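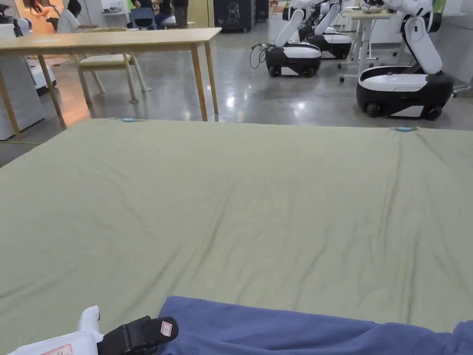 A hand-held gripper above a blue cloth on the practice bed at Metholm, with mobile robots parked beyond.

Jovita Zavala makes the same bed all morning. She used to clean hotel rooms. Since August she has worked at Metholm, where she shows robots how to do it.

She doesn't write code. She holds a gripper, takes hold of the cloth, moves it where it should go and lets go. Each try is recorded and saved as one demonstration. By noon on a Tuesday her group had 294 of them, and 12 had been thrown out.

"If I rush, it goes in the trash," she says. "The robot would learn my rushing."

Green sheet, blue cloth, small clips on the far edge of the mattress. The clips keep the sheet from creeping while people work on it. Braulio Jaramillo, who runs the sessions, wants wrinkles left in. A home bed has them, he says, and a robot trained on a perfect one gets lost.

Folding by remote control came first. Operators drove the arms from a desk and needed 15 minutes for one blanket. Working by hand is faster, and new people pick it up in a day.

Zavala's next job is pillowcases. She expects to hate it.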